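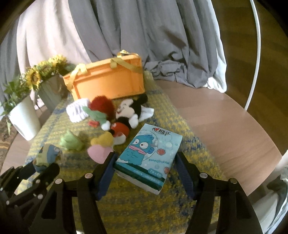 Taschentücher mit Hangyodon, dahinter kleine Kuscheltiere

Über uns

Dindo ist eine Spielzeug-Ausleihe in Brasel. Man kann bei uns Brettspiele, Puzzles, Bausteine, Puppenhäuser und Stofftiere mit nach Hause nehmen, so wie man in einer Bibliothek Bücher mitnimmt. Nach vier Wochen bringt man die Sachen zurück, oder man verlängert einmal.

Mein Name ist Sotiris Papadakis, ich habe Dindo gegründet und leite es bis heute. Deutsch ist meine dritte Sprache, und ich schreibe diese Seite selbst. Wenn Ihnen ein Fehler auffällt, dürfen Sie ihn mir gerne sagen.

Wie es angefangen hat

Bevor ich nach Brasel gezogen bin, habe ich einige Jahre in Drodalcombe gewohnt. Dort gab es neben der Post einen kleinen Raum mit Regalen, in dem die Eltern Spielzeug tauschten. Meine Tochter war damals drei Jahre alt und wollte jedes Mal dieselbe Holzeisenbahn. Wir haben sie so oft ausgeliehen, dass mein Name auf der Karte fast eine ganze Spalte gefüllt hat.

In Brasel habe ich so einen Ort gesucht und nicht gefunden. Die ersten Kisten standen deshalb in unserem Flur. Im April des folgenden Jahres hat uns die Familie Giannakopoulos ihren früheren Stoffladen vermietet, und dort sind wir geblieben. Der Ladentisch, auf dem man früher die Stoffe gemessen hat, ist noch da. Das eingelassene Metermaß benutzen jetzt die Kinder, um zu sehen, wie lang ihre Autoschlange ist.

Unsere Räume

Die Ausleihe hat 143 Quadratmeter. Vorne stehen die Regale, geordnet nach Alter und nicht nach Art des Spiels. Hinten liegen zwei kleinere Zimmer: die Werkstatt und das Spielzimmer, in dem man alles ausprobieren kann. Im Spielzimmer zieht man die Schuhe aus. Kinderwagen bleiben bitte im Hof, der Eingang vom Hof hat keine Stufe.

Ausleihen

Zurzeit sind über 190 Familien bei uns angemeldet. Für die Anmeldung brauchen Sie einen Ausweis und etwas Zeit, weil wir mit jeder Familie einmal durch die Räume gehen. Man darf zwei große Spiele gleichzeitig mitnehmen, bei den Puzzles sind wir großzügiger. Auch Kindergärten, Tagesmütter und Großeltern können einen Ausweis bekommen.

Fehlt ein Würfel oder eine Spielfigur, dann schreiben Sie es bitte auf den Zettel im Deckel. Eine Strafe gibt es dafür nicht. Schwieriger ist es bei Puzzles mit fehlenden Teilen - wir warten dann eine Weile, denn viele Teile kommen nach Wochen doch noch aus einem Sofa zurück.

Die Werkstatt

Repariert wird bei uns am Nachmittag ab 15 Uhr. Wir leimen Stühlchen, nähen Nähte zu und ersetzen Räder. Elektronisches Spielzeug nehmen wir nur an, wenn sich das Batteriefach noch öffnen lässt. Eigene Sachen, die nicht aus der Ausleihe stammen, können Sie auch mitbringen, das Material bezahlen Sie dann selbst.

Stofftiere werden nach jeder Rückgabe gewaschen, deshalb dauert es bei ihnen etwas länger, bis sie wieder im Regal sitzen.

Spenden von Spielzeug

Wir freuen uns über gut erhaltene Spiele mit Anleitung, über Holzspielzeug und über Bausteine in jeder Menge. Bitte rufen Sie vorher an, unser Lager ist klein und im Winter meistens voll. Plastikwaffen und Spielzeug mit starkem Geruch nehmen wir nicht.

Besuchen Sie uns

Der Laden ist vormittags ab 10 Uhr offen, in den Schulferien nur am Nachmittag. Für Gruppen machen wir gerne einen eigenen Termin aus.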